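Shop > Teleoperation > Two-Arm Kits > Grudeck Pair

Grudeck Pair teaching kit: my notes after a season of sweeping up
Posted in January by the Clavent bench desk

I write most of the product pages at Clavent, and this is the one I kept putting off because I like the thing too much to be brief. The Grudeck Pair is a set of two hand-held leader arms, a foot pedal and the recording software. You hold the leaders, your two robot arms copy you, and the pedal starts and stops each take. No pendant, no waypoints!

The leaders weigh 840 grams each, and I can go a good hour before my shoulders start complaining (longer with the optional Rallness elbow rest, sold separately). Trigger travel is adjustable in 5 steps. I leave mine on the second, which feels right for thin handles, though a colleague swears by the stiffest one and we've agreed to stop discussing it.

What do you teach with it? Two-handed chores, mainly. My favorite is brush and dustpan, one tool per gripper, with food scraps to sweep and a trash bag to tip them into. It's harder than it sounds, as the pan has to stay flat while the other arm is pushing things at it. My last set ran to 677 takes, and the early ones are pretty comical. 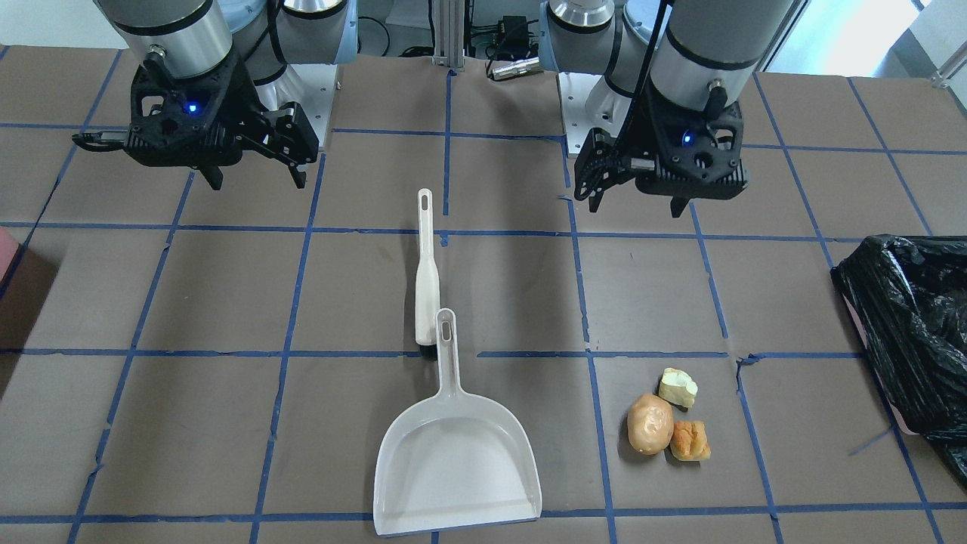
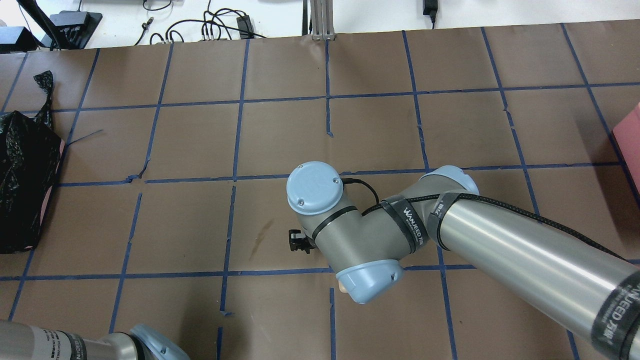

Tape a grid on your table before you start. Then you can call out a cell, put the tools and the scraps somewhere new for every take, and not end up with a whole set recorded in the same lucky spot. Brown paper underneath is cheap and you can rip it up when it gets grubby.

The Pair stores up to 3,000 takes on its own drive and exports them with both camera and joint data. It ships with the pedal, two table clamps and the Mansour adapter plate. Robot arms and grippers aren't included, so please check the fit list before ordering (I answer those emails too, and I don't mind).

Related items
Rallness elbow rest
Mansour adapter plate, spare
Grudeck foot pedal, long cord
Grudeck Solo, one-arm kit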